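What I Packed, What I Wore, and the Long Way to Flestska

My mother-in-law's oldest friend, Saadet Güneş, turned eighty this spring, and she made it very clear (by phone, twice, and then by letter) that she expected all of us at the party. So off we went to Flestska, the two of us and one suitcase with a wheel that has squeaked since our honeymoon.

I had planned to write only about the food, but the trip itself keeps creeping in. The train takes the slow route through the hills, 33 stops if you count the little platforms where only a goat seems to be waiting. I knitted nearly a whole sock – the heel is a disaster, but I love it anyway. We rolled in well after dark, hungry and creaky, and I have seldom been so happy to see a solid old-fashioned door with a silver handle and a bed somewhere behind it.

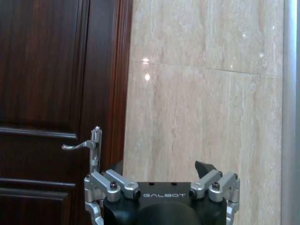
The party

Oh, the party! Saadet's niece Ayten Güler had been cooking since the morning before, and there were stuffed peppers, three kinds of beans, and a walnut cake so heavy it took two people to carry it in. I asked for the recipe and got a lot of hand waving and "until it looks right." I wrote that down.

Ekrem Sarıgül played the accordion, and Saadet danced to every single song in her good green shoes. When she finally sat down she told us how she first came to town with 12 dishes wrapped in a quilt and never broke one until last year, when she dropped a saucer and laughed so hard she had to hold on to the sink.

We stayed until the candles were stubs. I slept like a stone, and the next morning I took my time washing up among all that beige marble-patterned tile, with a folded white towel in a basket, feeling terribly spoiled compared to our own bathroom at home (where the towels live on the doorknob).
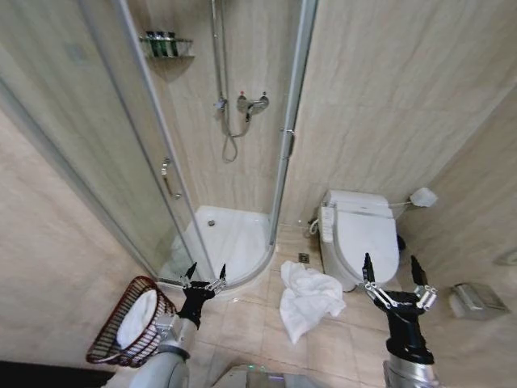
Going home

Ayten sent us off with a jar of pickled plums and half the cake. We ate the cake before the second station, and I'm not sorry. The plums are for December, if I can keep my husband away from them.

I'm going to try the walnut cake this weekend and will post whatever comes out of the oven. If any of you have a way to fix a sock heel without ripping back to the ankle, please write!

Contact | Copyright Shanti Mishra | Back to top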